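**FOR IMMEDIATE RELEASE**

**Trendmont robotics club is taking its two-armed phone-charging team to the Ultthorpe Open**

LURNPORT — Hi, I'm the member of the Trendmont College Robotics Club who drew the job of writing to the press this year, so please forgive me if this reads more like a letter than a release. I've got news, a lot of it, and I've been told to keep it to two pages.

The big one first: we're in! Our entry was accepted for the household tasks class of the Ultthorpe Open, the student robotics competition held every August, and it's the first time a Trendmont team has ever entered anything with two arms. In past years we've built line followers, a maze runner and a very loud machine that sorted bolts. Last fall the club voted to try something you might really want in your kitchen, and we've been at it ever since.

## What we have to do

The household class has a list of chores, and each team picks one and sticks with it. We picked the phone charging chore. A phone, a cable, a charger and a power strip go on a table, and the arms have to get the phone hooked up and, in the last part of the run, unhook it all and leave things tidy. A run lasts 7 minutes and a perfect score is 2000 points. Judges move the items between runs, so you can't just teach the arms one set of motions and hope.

I thought this sounded easy when we voted for it. (I voted for it twice, by accident, and they let me keep one.) Then we started practicing, and I found out how much my own hands do without asking me. When you plug in a phone you feel for the slot, you wiggle a little, you hold the phone still with your other hand, and you push the cord out of the way with your wrist. Every bit of that has to be taught.

The cord is the worst of it. A phone is a nice flat thing that stays where you put it. A cord has opinions. Pull one end and the other end goes somewhere new, and a loop that was lying flat a moment ago is now standing up against the side of the gripper. A good third of our practice time goes into cords, and I'd guess we're still the team that has said the most rude things about them.

## How we've been practicing

We teach by showing. One of us guides the arms through the chore, the system records the motions along with what the cameras see, and the software learns from a big pile of those recordings. As of this week our pile holds 2,933 of them, which is a lot of evenings of plugging in the same phone. We take turns, and we're strict about the turns, partly for our shoulders and partly so the software doesn't pick up one person's habits. I tend to come in too fast. I've been spoken to about it.

Each arm carries its own small camera down by the gripper, and one more camera looks at the table from a fixed spot. The wrist views are odd until you get used to them. You see an awful lot of your own arm, the table tips whichever way the wrist tips, and half the time you're looking past the work at the room. The fixed view is much easier on the eyes, so that's where new members start. But the wrist views get you the close-up of a plug or a socket, and the software needs both.

We share our table with the rest of the club, and getting it set up the same way each session has become a small ritual. Power strip first, then the charger, then the phone, then somebody drops the cord and we all leave it exactly how it fell. Straightening the cord is cheating! The judges at Ultthorpe sure won't straighten it for us. 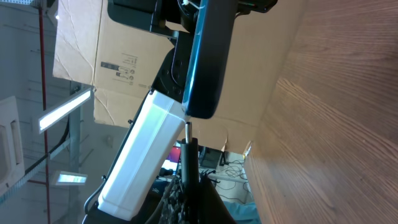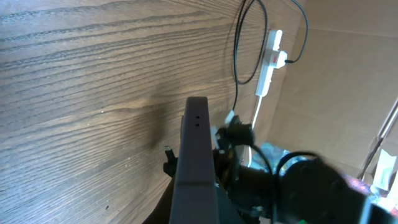
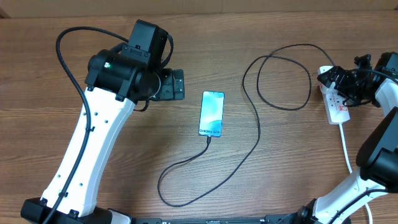

Practice at our table in Lurnport, from the wrist cameras and the fixed one.

## What's new this year

If you've covered us before, you'll know we used to do everything in a rush in the last few weeks. This time we made a plan and, to my surprise, we've mostly kept to it.

- **We start easy.** The early recordings had the cord laid out in one gentle curve. We only moved on to loops and crossings when the simple version was going well, and we go back to the simple version any time things get worse.
- **We split the chore up.** Charger in, cable to phone, cable out, tidy up. Each part gets practiced alone before we run the whole thing from start to finish.
- **We keep the bad runs.** They go in their own folder with a note saying what went wrong. My favorite note says only "phone left table." We've learned more from that folder than from the good one.
- **We check the arm's own cables.** The wiring running along the arms can rub or snag when a wrist turns a long way, so before every session one of us walks each joint through its full range and watches the clips.

The part I'm proudest of is the unplugging. Pulling a charger out of a strip takes a firm grip, and if you grip firmly and pull at a slant, the whole strip comes along for the ride. For weeks ours did just that. We talked about taping it down, but the rules don't allow tape, so the team worked out a slower pull, straight back, with the other arm free to help hold things. It isn't pretty to watch. It works on most tries, and most tries is a lot more than we had at the start of the semester.

## A thank-you to Willems

We could not have entered this class without Willems, the tool and supply shop here in Lurnport. Willems is paying our entry fee, and they also gave us a standing discount on the small stuff we go through all the time: screws, cable clips, connectors, fuses. They've been cutting us brackets from their scrap bin too, and I believe we're the only customers who say "thank you" to the scrap bin itself.

Willems didn't ask for a logo on the arms. They asked if they could come by and watch a practice, and of course they can, and so can you.

## Come and see it

We're holding an open practice at Trendmont in the engineering building before the competition, and reporters, families, neighbors and nosy fellow students are all welcome. You'll get to see a full run, and if you like, you can take a turn guiding the arms yourself. Kids are often much better at it than grown-ups. I try not to take this personally.

A few practical notes for anybody planning to cover it:

- You may take pictures and video, but please turn off your flash while a run is going. Sudden bright light confuses our cameras.
- Please stay behind the line on the floor when the arms are powered. They're light and they're slow, but they don't know you're there.
- Bring an odd phone charger if you have one lying around. We want to practice with shapes we haven't tried, and we promise to give it back.
- If you'd like recorded runs for a story, ask and we'll send some, good and bad.

## Want to join?

We take new members all year, from any major. I study history. When I signed up I'd never held a soldering iron, and I still hold one as little as I can, but I've recorded runs, written the log, labeled more clips than I care to remember and now, it seems, become the press office. There's room for people who like to build, people who like to code, and people who are patient enough to do the same chore over and over while the software catches up.

There are no dues. There is a snack shelf, and you're expected to put something on it now and then.

## About the club

The Trendmont College Robotics Club is a student-run group in Lurnport that designs, builds and trains robots for competitions and for the fun of it. The club meets on weekday evenings during the school year and keeps going through the summer for those members who stay in town. The Ultthorpe Open takes place in August.

**Press contact:** Trendmont College Robotics Club, engineering building front desk, Lurnport. Leave a message with your name and your deadline and I'll call you back. If there's a whirring noise behind me when I do, we're in the middle of a run, and I may have to hang up on you for 7 minutes.

###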